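Ten Minutes of Purple: An Afternoon With Samira Khasawneh

Posted November 1, 2012

I was supposed to be talking to Samira Khasawneh about bedtime. That was the plan, anyway. She runs the after-school program at Rovelura, and a reader had written in to say she was the only person who ever got her twins to put their shoes on without a fight. So I drove over, got my coffee, sat down, and within a minute we were talking about sand timers and we stayed there.

"Parents always want to know what I say to the kids," Samira told me. "I don't say much. I turn a timer over and put it where they can see it."

She started with one, a kitchen egg timer she brought from home, and it was no good at all. Too short for anything except brushing teeth. Then a coworker, Karla Carrillo, turned up one morning in March with a box of colored ones, and that was that. Each color is a different length of time, and the kids learned the colors faster than the grown-ups did (I asked her to quiz me and I did terribly).

"Purple is ten minutes," she said. "Purple is the one they fight over, so we got more purple. Ten minutes is a good long turn at the train table. It's also about as long as anybody in that room can stand to tidy up."

I wondered why not just use her phone, which is what I do at home. She made a face.

"A phone goes off and everybody jumps. And they can't see it coming. With the sand, a four-year-old can look over and go, oh, there's only a little bit left, I'd better finish my tower. They start wrapping up on their own. Not every time! But a lot."

There are 16 kids in the afternoon group, and on the day I visited I'd say half of them touched a timer while I was there. One boy carried his around the room from job to job, very upright, like a candle. Another kept lying down on the floor to watch his at eye level. Samira doesn't mind this. She does mind shaking.

"Shaking, and flipping it back when it's halfway. Mircea's the worst," she said, and then laughed, because Mircea Bogdan is her assistant. "He does it without thinking, he's a fidgeter. I'll come back and a kid has had a twenty-minute turn and there's a line of furious people behind them."

I asked her if they really keep good time. She'd tested them, of course she had. She and Mircea sat with a stopwatch one slow Friday and ran every timer in the box, both ways up. A couple ran fast in one direction and slow in the other. She decided she could live with that.

"It's a turn on the swings, it's not surgery," she said.

What she can't live with is clumping. If the room gets damp, the sand starts to stick to the side or bunch up at the neck, and then you've got a child staring at a timer that isn't moving and feeling cheated. Her fix is a few taps with a fingernail. Her other fix is to hand over a different one and hope the child doesn't notice the swap - they always notice the swap.

Storage was where she got really fired up. They had a rack for a while, and the timers looked lovely in it, and no child ever put one back in the right slot. Now cleanup means everything goes on the work table by the door, any old way, and a grown-up checks them over before they go back in the box.
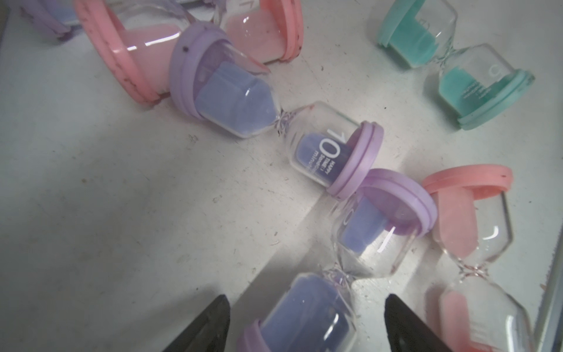

Purple and pink timers on the work table. The purple ones are the ten-minute size.

The caps get the worst of it, she says. They're dropped, they're rolled, they're used as hammers. She wipes them down with a barely wet cloth and has given up on getting the marks off.

Before I left I asked what she'd tell somebody trying this at home with just one kid and one timer.

"Start with something they like," she said. "Everybody starts with cleanup, and then the timer is the bad guy. Do ten minutes of you playing whatever they want, no phone, and let them turn it over. Do that for a week. Then do the shoes."

I bought a purple one on the way home. My daughter has already asked for a second one, for the dog.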